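Kitchen Basics > Preserving
3 min read

How to Make Unsweetened Applesauce for the Freezer

Applesauce is one of the easiest things to put up if you have more apples than you can eat. This method uses no sugar and no canner. You need a heavy pot with a lid, a peeler, a knife and freezer containers.

Start with 4 pounds of apples. Green apples give a sharper sauce that holds up well next to pork or in muffins. Softer, sweeter apples cook faster and need less water. A mix of two kinds works fine, and small bruises can be cut out. Throw away any apple that smells musty at the core.
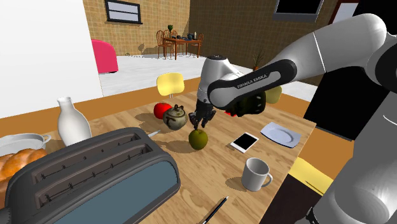

Wash the apples under cold water and rub off any wax. Peel them, cut them in quarters and remove the cores. Cut each quarter into chunks of the same size so they cook evenly. If you are slow with a peeler, drop the finished pieces into a bowl of water with a spoonful of lemon juice to keep them from browning. Drain them before cooking.

Put the chunks in the pot with one cup of water. Bring to a simmer over medium heat, then turn the heat to low and cover. Cook for 20 minutes, stirring every few minutes and scraping the bottom. Add a splash more water if the apples start to stick.

Check a few of the larger pieces with a fork. They should fall apart when pressed. Give firm varieties another five minutes. 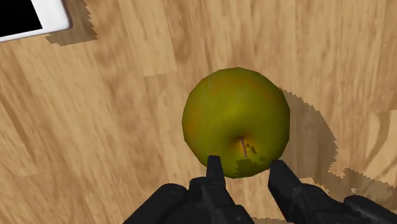

Cuesta Nornen
Food Editor, Rukbridge Home Kitchen

Take the pot off the heat. For a chunky sauce, use a potato masher. For a smooth one, let the apples cool first and run them through a food mill or blender in small batches. Taste before adding anything. A pinch of salt helps a flat sauce, and half a teaspoon of cinnamon is enough for the whole pot.

Let the sauce cool completely, then spoon it into containers. Leave at least half an inch at the top, as it expands when it freezes. Label each one with the date and the kind of apple.

Thaw a container overnight in the refrigerator and stir well, as some water will separate. Use it within 4 days. If it is still too thin after stirring, simmer it uncovered until it thickens.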